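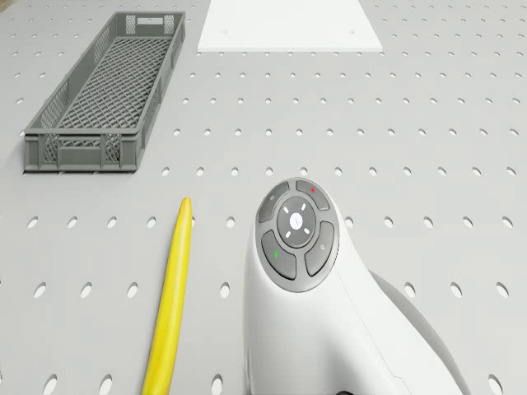 Thursday, June 3, 2021

Back from the Geteck open day and writing this up before I forget half of it. I went mostly to see how the Zirndale people run their simulator, and it was well worth the drive! Their demo station was a pick-and-place setup, all rendered, with a screen big enough that the whole crowd could follow along. The task was the plainest one going, banana into the gray basket, and I liked that they'd kept the perforated tabletop in the sim (holes and all) when a flat gray plane would have been a lot less work. Same with the lattice floor of the basket – you can see the table through it. I asked whether the basket collides as a mesh or as a plain box and the answer was "box, for now," so we aren't the only ones cheating there.

Divya Lobo was running the station and she was great about letting people interrupt. She had 100 start positions queued up and was on number 37 when I got to the front. I asked if she could turn the basket to a steeper angle between runs and she just did it, two clicks, no reload. We need that. Ours takes a full restart every time I so much as nudge something, and I've been putting up with it for so long I'd stopped noticing.

Stuff I want to follow up:

Contact settings for soft-ish objects. She uses one friction value for all the fruit and says it's good enough. I'm not convinced, but I didn't have numbers with me to argue with.

Kollanex had a table next door with their gripper fingers. Took a data sheet, it's in the tray by the printer. The pads look thicker than what we have on Varma, so check clearance before anybody gets excited.

Lighting. Theirs is very even and soft. Ours has that hard lamp from the left that I added in a hurry, and I'd like to try a run with it off and see what the detector makes of it.

Divya offered to send the scene files if we send ours back. I said yes, so somebody (me) has to clean up our folder first. She's also up for a visit here in August – need to ask if the small lab is free.

Parking at Geteck is terrible, by the way. Go before nine or take the bus.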